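Fridge freezer running non-stop and the back wall icing up
Kitchen appliances > Fridges and freezers

Posted by bundtonbelle

We bought a Berkia fridge freezer in March from the appliance shop in Bundton. It cost 699 pounds, which was more than we wanted to spend, but the old one had packed up and we needed something that week. For the first few months it was fine. Since August it has hardly stopped running. I can hear it from the hall at night and it is still going when I come down at six.

There is a sheet of ice on the back wall of the fridge part, low down behind the bottom shelf. The salad drawer gets puddles in it. Milk on the top shelf is going off a day or two early, but a lettuce in the drawer froze solid. The dial is on 4 out of 7. The freezer part seems all right.

Things I have tried:
Turned the dial down to 3. No difference after two days.
Cleaned the door seal with warm soapy water.
Pulled it forward from the wall a little.

The shop says to ring the maker and the maker's line has kept me on hold twice. Before I spend another morning on the phone, is there something simple I am missing? It is in a corner next to the cooker, if that matters. We are a house of five and the door is opened a lot.
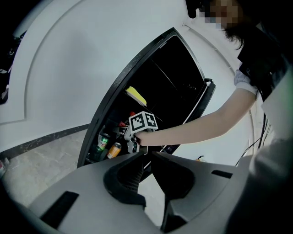 drikesen_dave replied

With five of you going in and out, the first thing to look at is how long the door stays open. Each time, warm damp air goes in, the damp settles on the coldest part and freezes there. The coldest part is usually the back wall. A thin layer of frost that comes and goes is normal on that kind of fridge. A sheet of ice that stays put is not.

I would go through it in this order.

Find the drain hole. It is in the middle of the back wall at the bottom, at the end of a little gutter. When the back wall defrosts itself the water is meant to run down there and out to a tray over the compressor. If it is blocked with crumbs or a bit of onion skin the water sits, overflows into the salad drawer and freezes again. Your puddles sound very much like this. Clear it with a cotton bud or a plastic straw, then pour a small cup of warm water down. Do not use a knife or a skewer as you can go through the liner.

Defrost it fully first, mind. Switch off at the wall, food into cool boxes, doors open, towels on the floor. Give it a whole day if you can. Ice behind the lining takes longer to go than the ice you can see.

Check the seal with a strip of paper. Shut the door on it and pull. It should drag. Do this every few inches all the way round, and take your time over the bottom corner on the hinge side, where mine had gone. A new seal for my Nazarenko was easy to fit once I had soaked it in hot water to soften it.

Move food off the back wall. Anything touching it will freeze, and it stops the air getting round. Leave a gap of two fingers.

Then put a cheap fridge thermometer in a glass of water on the middle shelf overnight. You want it between 3 and 5 degrees in the morning. If it reads 8 or more with the drain clear and the seal good, it is the thermostat or the sensor, and that is a warranty job. Do not let them charge you for the visit on a fridge bought this year.

The cooker will not be helping. Check the booklet for the gap they want at the sides.

pipkinhill replied

Had the same. Was the drain. Took five minutes.

oldmeadow44 replied

I would put a plug-in energy meter on it before doing anything else. They cost very little and it gives you a figure to quote down the phone. Ours was meant to use under 400 units a year by the label and the meter had it heading for 1,341. Once I said that to the shop they stopped telling me to turn the dial down and sent somebody out. It was the sensor.

Also, your agreement is with the shop and they should not just be passing you on to the maker. Write to them with the date you bought it and a copy of the receipt. Keep it short.

One thing I don't agree with above is the hot water on the seal. Warm is enough. Too hot and it can go out of shape, and then you really will need a new one.

bundtonbelle replied

Drain hole was blocked solid, looked like rice. Defrosting it now with every towel we own on the floor. Have ordered a thermometer and will write to the shop if it still reads high.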